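Workshop notebook, Dakau hall
29th August

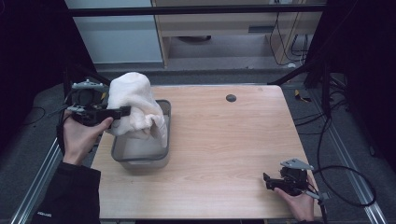
Costume and prop day for the women's group program. Starting a fresh page because the last one ended up half shopping list. Main job was the drama costumes, then the stage cloth, then whatever time was left for the banner.

Costumes first. The group wants 12 sashes for the folk dance and 12 for the song, same cut, different trim. Cut the dance set from the orange cotton that came from Lacroix. It frays badly along the cross grain. Pinked the edges on the first two and they still shed, so went over to a narrow double-fold hem. Slower, but it holds. Anyone picking this up tomorrow should set the stitch length a bit longer than usual or the cotton puckers.

The song set is still uncut. The blue we have is two dye lots and they don't match under the tube lights. On stage it may not show. Hung a piece of each over the balcony rail and looked at them from the back row, and could tell them apart when the side lights were on, less so with only the front wash. Plan is to put the darker lot in the back line of singers and the lighter one in front. If the choir changes its rows again this needs another look.

Drama. The script now has the mother's shawl changing hands in the second scene and being torn in the last. Tearing a real shawl at every rehearsal is out of the question. Made one in two halves joined by a strip of hook tape along the center. It pulls apart with a good loud rip. First version came open when the actress sat down, so took the tape down to short pieces with gaps between. Better. The gaps show from the side, need a flap sewn over them. Note for the cast: pull sideways, not down.

Stage cloth. The black one smells of the store room and has a white chalk line across it from the school concert in March. Brushed most of it out dry. What's left is low down and will be behind the steps. Two grommets missing on the left end. Replaced one, ran out of the right size for the other and tied it with cord through the webbing. It will do for this program but put grommets on the order.

Banner. Text is settled at last, group name on the top line, program title on the second, no date so that it can be used again. Laid it out full size on brown paper on the floor. The title is too long for the letter height we wanted. Options are smaller letters or letting it run to a third line. Tried both on paper. Third line looks crowded against the lower hem, so going with smaller letters. Paint is the Skeltik fabric paint, two jars of red left, one of them thick. A little water and a lot of stirring brought it back. Tested on a scrap, dried overnight, then rubbed it hard with a thumb. No transfer. Did not test washing.

Sound. Not really ours but writing it down here so it isn't lost. The Gendeteck amplifier hums when the dimmer board is on the same wall socket. Moved it to the socket by the kitchen door with the long extension and the hum went. The extension has to be taped down along the skirting, it crosses the way the dancers come in.

Spending so far is 474, all of it fabric and thread. Receipts are in the envelope inside the back cover. Paint came from stock.

Compere's table: the green cloth is too short on the audience side, legs show. Either let down the hem or turn the table. Turned the table. The microphone stand now has to come in from the other side, tell whoever sets the stage.

Also looked at the garland frames for welcoming the guests. The wire ones rust where they touch the flowers and leave marks on light clothes. Wrapped the worst with florist tape. The others can wait.

Still to do:
Cut the song sashes once the rows are fixed.
Flap on the shawl.
Paint second line of banner, then the border if there is red left.
Grommets, orange thread, wide masking tape.
Ask for the hall key for the evening before the program, the loading door sticks and the cloth takes a while to hang.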